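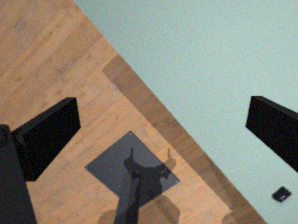

**Nudley Lane Community Garden — minutes, Sunday, September 1, 2019**

I'm typing these up from my scribbles, so if I got something wrong, write to me before the next meeting and I'll fix it. We started late and the kettle took forever.

**Last minutes**

Approved, with one correction: the hose we talked about in June is the long one by the gate. I had it down as the short one. Sorry!

**Water**

The bill from Desel came in at $3,596 for the season, and there was a fair bit of groaning. It's well up on last year (the dry spell, plus that drip line that leaked behind the beans for who knows how long). We went back and forth over putting a timer on the main tap. Some of us love the idea, and some of us only get here after work and don't want to find it shut off. We agreed to try a timer on the lower beds only and talk again once we've had a month of it.

**Plots**

All 73 plots are taken and there are 6 households on the waiting list. Two plots have gone completely to bindweed — letters go out this week, friendly ones first. I'm writing them.

**Compost**

Long discussion, as always. The Etim bin is staying where it is. Please, please no more citrus or cooked food in it. We voted to buy a second bin, the bigger Ivix one, if the plant sale money covers it. Passed, with 2 against.

**Fall cleanup**

We didn't settle on a date because half the room had their calendars at home. I'll send around a poll. Bring your own gloves, as the shared ones have all turned into left hands.

**Anything else**

Somebody's zucchini are being left on the bench again. Take some home! Also, the gate code changes next week and I'll email it, so don't write it on the shed.

Next meeting: same place, date to follow with the poll.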